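Re: [arm-builders] Wrist view in the simulator before I cut any metal

From: Clémence Barbier
To: the arm-builders list
Date: November 4, 2023

Hello Jacqueline, and hello everyone,

Jacqueline Bailly wrote:
> I'm glad you're building the thing in the simulator first, I wish I
> had. Two questions before you go any further. Can you see both
> fingers from the wrist camera? On my Tudau arm the mount sat so low
> that I only ever got one. And are you using a plain background, or
> one of the outdoor ones? The outdoor ones are prettier but they
> slowed my old laptop down to a crawl.
> Jacqueline

Thank you so much for writing back, and sorry it has taken me a while to answer (we had family staying, and the spare room is also the robot room, so everything had to go into boxes and then come out of the boxes again, minus one bag of screws that I am still looking for).

I've been through the wrist view properly now and I'll take your questions in order, with a third one of my own tacked on at the end, if you'll bear with me.

1. The fingers. Yes, both of them! They come in along the right side, one from the top and one from the bottom, and there is a clear gap between them to look through. I would like them closer to the middle, though. The white arm link and the yellow flange take up the upper left corner, and then there's that big white panel across the top half, so what is left for looking at anything useful is a good deal smaller than I had hoped. I think turning the mount by 20 degrees would help, and I'll try that before I move the whole bracket.

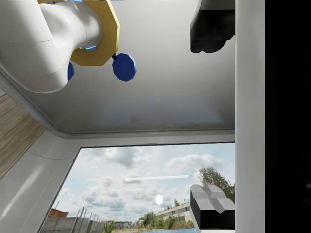
2. The background. It's an outdoor one, I'm afraid, with clouds and trees and a long pale building. I know, I know. I picked it for the light, which is soft and doesn't leave the white parts looking like paper cutouts. My machine gets 19 pictures a second with it, and that is plenty for somebody who mostly moves one joint, stops, and goes to make tea. The horizon comes out tilted in the wrist view, so I'll be checking the mount angle in my file as well.

3. The flange. My drawing has eight sides, copied from the old Salico plate, and I've kept it that way in the model. Does anybody know if the Petkov adapter will bolt straight onto that, or do I need a ring in between? The shared workshop in town has a mill I can book, but I had my last turn on it in June and I'm rusty, so I'd much prefer to buy the ring if there is one to be had for under 50 dollars.

Jacqueline, if you still have the file for your higher mount, I would love a copy, even if it's messy. Mine are all messy. I can send you my scene in return, and you could swap in a plain background if the laptop complains.

Warm wishes to all, and thank you again for being so patient with my long messages,

Clémence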